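Tips for Working Next to a Packing Arm

Posted Saturday, February 12, 2022

We put in our first packing arm at the Stirnmont depot last April. It takes grocery items off a table and puts them in bags, and people do everything before and after that. The notes started as a sheet taped beside the time clock and have grown since. They should be useful in any small packing room, and a few of them work at home when you unpack the shopping.

Before the shift

Clear the table of anything that isn't stock. Phones, chargers, mugs and keys go on the shelf by the door. The arm treats whatever it finds as an item, and last summer a set of van keys went out to a customer in Fumutport.

If you use a cloth, pull it tight and clip it at the corners. A loose cloth bunches up when a heavy bottle is dragged across it, and then everything on top moves. Plain cloths are easier to check for crumbs and spills.

Wipe the finger pads with a damp rag and let them dry for 10 minutes. Skip the spray cleaner, which leaves a film, and bottles slide.

Laying out the stock

Crinkly bags are the hardest thing for a gripper to hold. Put them on top or off to one side, seam up, so there is an edge to pinch. Cartons should stand upright with some space on either side. Round cans roll, so stand them on end or lay them against something heavier.

Don't leave empty carrier bags on top of the pile. They hide what's under them and get picked up along with it.

A heap is slower than a single layer, for people and for the machine. When the pile gets as deep as a milk carton is tall, stop adding to it and spread out what you have.

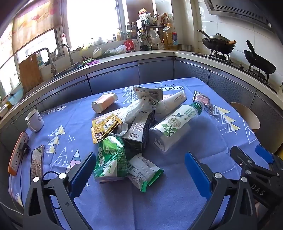

Crăciun wrote in after the first version of this page to say that the layout takes longer than the packing used to, and that on a busy morning it feels like setting the table for somebody else's dinner. The same message asked whether the time spent spreading things out was being counted as packing work, as it wasn't at their site.

It is counted here, though it wasn't for the first few months. The old target was 600 items a shift per packer and it made no sense once half the job was sorting. We now log layout as its own task, with its own line on the sheet. If your site is still using the old numbers, bring it up early, before the schedule is built on them.

What changed for the packers

Less lifting, more standing. Wrists are better and feet are worse. Get a good mat, at least 20 millimeters thick, and replace it when the middle goes flat. Swap between layout and checking every hour or so - the checking station has a stool.

The checking job is new, and it's harder than it sounds. You look in each bag for crushed snack packs, leaking caps and cartons on their sides. Almost 37 bags an hour is a fair pace for one person. Faster than that and the dented ones get through.

People talk less at the table than they did. We moved the radio nearer and lined up the breaks so two people are always off together. That helped more than the suggestion box.

When it stops

Press the pause button and wait for the light before you reach in. Do this even for a bag you could grab in a second.

Take the stuck item out and pack it by hand. Don't put it back where it was, or you'll be doing the same thing a minute later.

Write the item and the time in the red book. Zullov, who supply our pads, ask for those notes at each service visit, and the pads we have now grip thin sachets much better than the first set.

Spare pads are in the second drawer, under the tape. Tell the shift lead when you open the last pack.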